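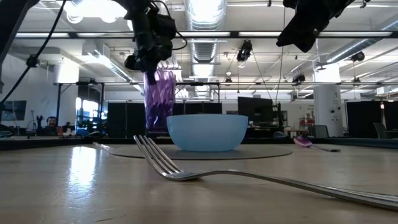

Ticket 1190: Table-setting routine, cup dropped or tilted on release
Site: Nostcombe
Raised by: Armont Kitchen Trials
Priority: 3
Opened: 27/10/2022

Summary
The table-setting routine fails at the cup stage more often than the acceptance limit allows. In the last series of 32 attempts, 16 ended with the cup on its side or outside the target area. Plates and bowls were placed correctly throughout the same series. The Department wishes to know whether the routine may be offered to the Gellano canteen, or whether the chore should stay with kitchen staff for the present.

Steps taken
Grip force lowered by one setting. No change.
Release height reduced. Fewer cups tipped, but the fingers now touch neighbouring items.
Arms restarted and re-zeroed. No change.
Cutlery left out of the routine. Results improved, although a table without forks does not meet the canteen's request.

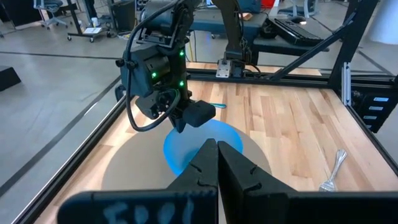
Mercado: We have read the log and do not consider this a fault in the arms. Our own kitchen had the same trouble with tapered cups, and a slower opening of the fingers cured most of it. Please repeat the full series with cutlery included before any offer is made to Gellano.

Status
Awaiting retest with the slower release. The canteen has been advised that tables will be laid by hand until further notice.

0 shares | 3 comments
Contact the Service Desk | © Armont 2022 | Back to top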